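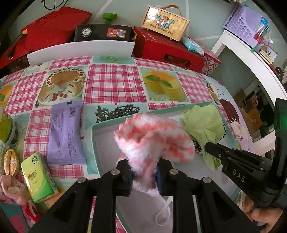
Pink-and-white plush cloth and a light green cloth

Posted October 21, 2025 by Hudec
Filed under: Home Selling > Listings & Square Footage

Listed square footage doesn't match county record — which number goes in the listing?

I am preparing to list a ranch house in Flistmont in November. The county assessor card shows 1,200 square feet less than what I paid for, in the sense that the card counts only the main level. The walk-out lower level was finished before I bought the house and has a bedroom, a full bath, and a den. It measures 939 square feet by my own tape, inside the walls. There is also an enclosed porch of 200 square feet with baseboard heat.

The agent wants to add everything together and publish one total. The listing I bought from did the same. I would like to know if that is normal, whether the porch counts, and whether the county has to be told before closing. I have no permit paperwork for the lower level. The seller's disclosure from my purchase says "finished by prior owner" and nothing else.

Drurora
Don't publish one total. Appraisers following the usual measuring standard for detached houses report above-grade and below-grade area separately, and a level that is partly below grade goes entirely in the below-grade figure, walk-out or not. If the listing says one number and the appraisal says another, the buyer's lender will use the appraisal, and you will be asked to explain the gap or lower the price.

Two corrections to your own measurement. Above-grade area on a detached house is taken from the outside face of the exterior walls, so an inside tape reading will run low. Ceiling height also matters — the standard asks for at least seven feet over most of the room, with an allowance for beams and ducts. Check the den if there is a dropped soffit.

The porch can count if it is finished to the same level as the house, suitable for year-round use, and reached directly from other finished space. Baseboard heat helps but does not settle it. An uninsulated floor usually rules it out.

I paid 740 dollars for a measured floor plan on a larger house. A plain sketch with areas was quoted at 400. Either one gives you a document to attach to the listing, with the source of the figures stated.

Prosoris
Mine was listed with the basement included and it sold fine. Ask your agent.

Flistmont_ranch
On the permit part: call the building department and ask for the permit history by parcel number before you list. Some offices will issue a permit after the fact and inspect what is visible. Others want a section of drywall opened at the electrical and plumbing. Bedroom egress is the usual failure, so measure the clear opening of the window first.

Disclosure rules vary by state. If you know that no permit was found, write it that way on the form. The assessor is a separate office and its card is for tax purposes. Updating it may change your assessment, and in my county it was not required for closing.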